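Stone Benchtops: What the Sealing Advice Gets Wrong

By Ylva Backlund

Every April the same advice goes around about sealing stone. Wipe it on, buff it off, do it yearly, never worry again. I've had stone or something like it in three kitchens now and I don't believe half of it.

Start with the water test before you buy anything. Put a teaspoon of water on the bench near the sink, go and make a cuppa, and come back in fifteen minutes. If the stone has darkened under the puddle, it's drinking and a sealer may help. If it hasn't, leave the bottle at the shop. I tried Zendon on a bench that had passed the test and got a sticky haze that took a whole evening with a microfibre cloth to shift.

Sealer slows down stains. It does nothing for etching, whatever the label hints at. Lemon juice, vinegar and tomato will dull polished marble, sealed or not, and a dull spot on a dark colour shows up every time the afternoon light hits it.

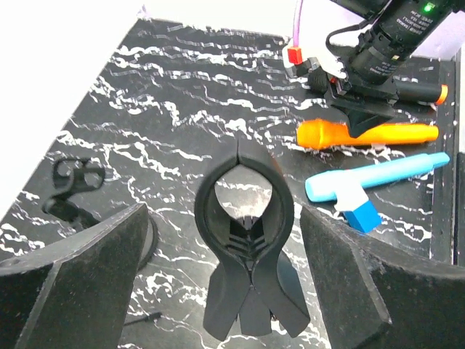
Home Bench, Issue 204, page 159

Black with white veining is sold as the colour that hides everything. Crumbs, maybe not so much. Flour, water marks and dried detergent all show on the dark parts, and people blame the stone when they're using too much soap. Two drops of dishwashing liquid in a bucket of warm water is plenty. Rinse with a clean cloth, then dry it - the drying is what most of us skip.

Then there's bicarb. Valentyna Savchuk wrote in from Mustport to say a bicarb paste lifted an oil mark from her granite overnight. Fair enough, a poultice can draw out oil if you cover it and leave it alone. Scrubbing with the stuff is another matter, and I wouldn't do it on anything with a polish.

As for the sprays with "stone" on the front, I used Pluridow for a month on one end of the bench and plain soapy water on the other. I couldn't pick the difference, and neither could my sister. The spray did smell nicer.

Check the test again next autumn, in the same spot by the sink.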